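Kitchen and workshop tips: getting on with a robot cook

November 2023

I've had a good few messages asking whether the Cevport arm kit is worth the money, and what you need to know before you let one near your saucepans. So I've put all my notes on one page. A lot of it is plain kitchen sense with a bit of workshop thrown in, and most of it applies to the Virer kit as well, which I had on loan before this one.

First job, before you even think about supper, is to practise with dry food and a cold hob's worth of nothing. Pot, lid, spaghetti, a cob of corn. Go through every pick and every put-down until you're bored of it.

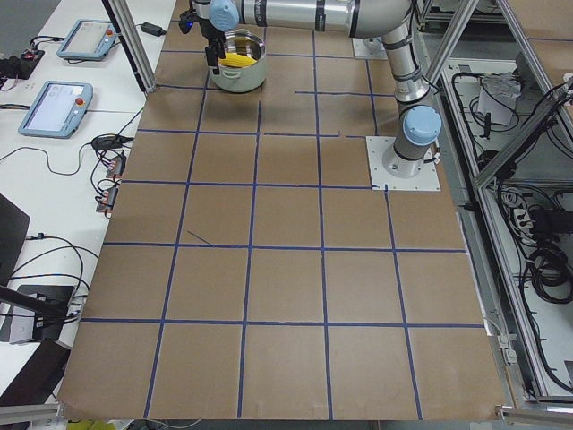
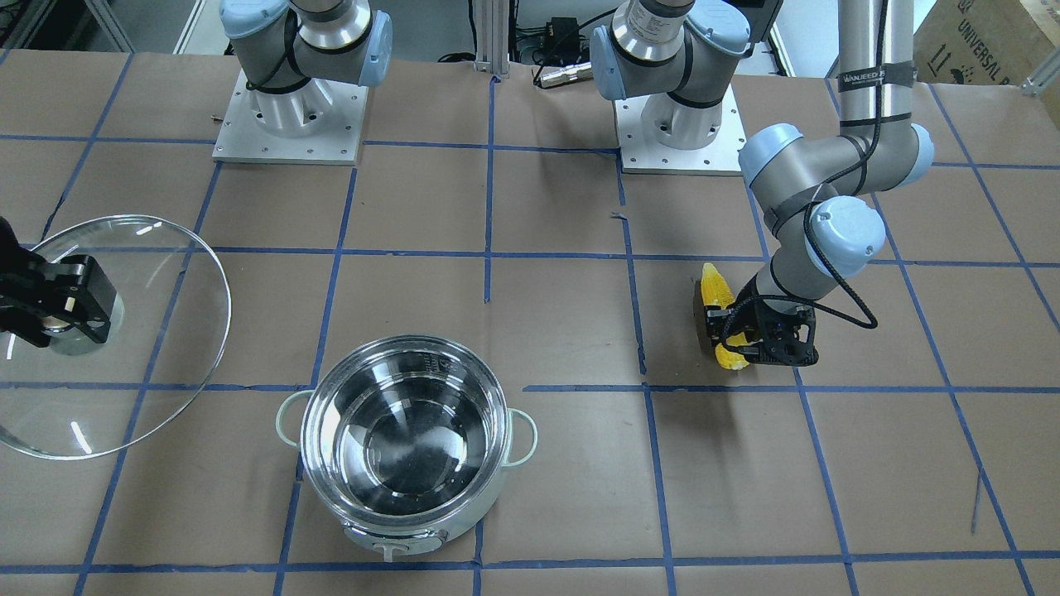

Practice on the taped grid, with spaghetti in one and a corn cob and glass lid in the other.

I'm a great believer in tape. Cover the surface with plain brown paper or card, then lay out squares in blue painter's tape, the sort that peels off without taking anything with it. You don't need to be fussy about straight lines (mine wander all over the place!). What you want is a way of saying "pot goes in this square" and being able to put it back there tomorrow. Write the squares down in a notebook too. I used to rely on memory and wasted an entire evening in October wondering why the gripper kept closing on thin air, when I'd simply put the pot one square over.

Pots next. Go for one with two small side handles if you have it. A long-handled saucepan swings round when it's nudged, and then your careful positions are all wrong. Shiny steel can be a nuisance if your kit uses a camera to find things, as the ceiling light bounces off the inside. I moved my lamp to one side and had much less bother. Give the pot a good dry with a tea towel before you start, and check the rim for grease while you're at it.

Glass lids are the tricky one. They're see-through, they're slippery and they cost more to replace than you'd think. I'd do all your early tries with an old metal lid and keep the glass one for when you're confident. Go slowly with it, keep the lift low, and fold a towel underneath for the first few goes. The Cevport has a setting for grip strength, and 2 is plenty for a lid. I took it up to 4 for a wooden rolling pin and that was fine, but I wouldn't go near glass with it.

Spaghetti is much nicer to work with if you pop a rubber band round the bundle for practice. Take it off before you cook, obviously (yes, I forgot, and yes, I fished it out with a fork). Keep the bundle small. If you pile it in thick the fingers close on the middle strands and the outside ones go pinging across the room, and you'll be finding bits under the fridge until Easter.

Corn on the cob is the best beginner's vegetable by miles. It's firm, it's a good shape to hold and it doesn't mind being dropped. Peel it properly first, because the silky threads get into the finger pads. A soft toothbrush gets them out again. Tomatoes I would leave well alone for the first month.

Now, cables. Do have a tidy-up before each session! Hook-and-loop ties are cheap and you can undo them when you change your mind, which I do constantly. Leave a generous loop at any joint that turns, then move the arm slowly through its full reach by hand control and watch for anything pulling tight. Keep drinks off the same table as the plugs. And keep the control pad where you can reach the stop button without leaning across the arm. I practise hitting mine with my eyes on the pot, the way you'd learn to find the light switch in the dark.

As for the kit itself, I paid £288 for the Yang starter course and gripper pads, on top of hiring the arms, and I'd say the course was the better half of that. It's friendly, it doesn't assume you know any programming, and each lesson takes about 60 minutes if you don't stop for tea. The pads wear smooth sooner than I'd like. Anetti do a softer replacement set that I've been trying, and they hold a lid nicely but pick up every crumb going, so wipe them with a damp cloth and a drop of washing-up liquid.

Would I buy the Cevport outright? Not yet. Hiring suits me while I'm still learning, and I want to see whether they sort out the instruction booklet, which has the chapter on resetting tucked away at the very back behind the warranty. If you're hiring too, ask for the spare finger screws when you book. They're tiny, they roll, and mine went down the gap by the skirting board on the second evening.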